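The Ferry Bell

My aunt left me a bell. She had a house too, and a decent car, but those went to my cousins, and I got the bell off the old Zullau ferry, which weighs 78 pounds and has the number 1839 stamped on the rim. I live on the second floor. You can imagine how the delivery guys from Gallegos Freight felt about me.

I put it in the hallway, on a folded quilt, and for a week I walked around it sideways like a crab. I didn't ring it. It didn't have a clapper anyway (my aunt had lost it, or hidden it, depending on which cousin you asked).

Then on 22nd July, a little after supper, it rang.

Just once, and low, the kind of note you feel in your teeth first. I was brushing mine at the time! I came out with foam on my chin and stood there looking at it. The quilt hadn't moved. The window was shut. Downstairs somebody's TV was going on about the weather in Voltomano, and the bell just sat there, being a bell.

So I did what anyone in my family would do and made a sandwich and thought about it. The ferry used to ring coming in, three times if it had passengers and once if it was empty. My aunt told me that when I was small. She'd worked the ropes for years before they built the bridge, and she said the worst part of the job was the late crossing in March, when you'd go all the way over in the dark and there wouldn't be a soul waiting on the other side. You rang once anyway. You had to let the landing know.

I called my mother and told her, and she was quiet for so long I thought the line had dropped. Then she asked what time it was when it rang, and I said nearly eight, and she said well, that's the late boat, and asked if I was eating enough.

I drove out there the next weekend. It's 288 miles if you take the Flastell road, and I took it, with the bell buckled in on the passenger side and the quilt around it — I wasn't going to put it in the trunk. The landing is still there, more or less. The planks are soft and there's a heron that thinks it owns the place.

I sat down on the end with my shoes off and waited until it got dark. I'd brought a wooden spoon from the kitchen, which was the best I could do for a clapper.

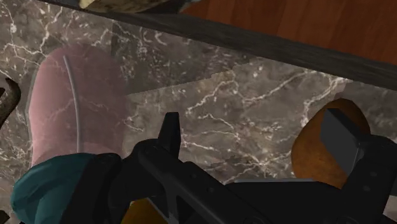
I hit it three times, as hard as I could, and the heron took off complaining over the water. Then I listened for a while. Far out, past where the channel markers used to be, a light was coming across, slow and steady, so I put my shoes back on and got up to catch the rope.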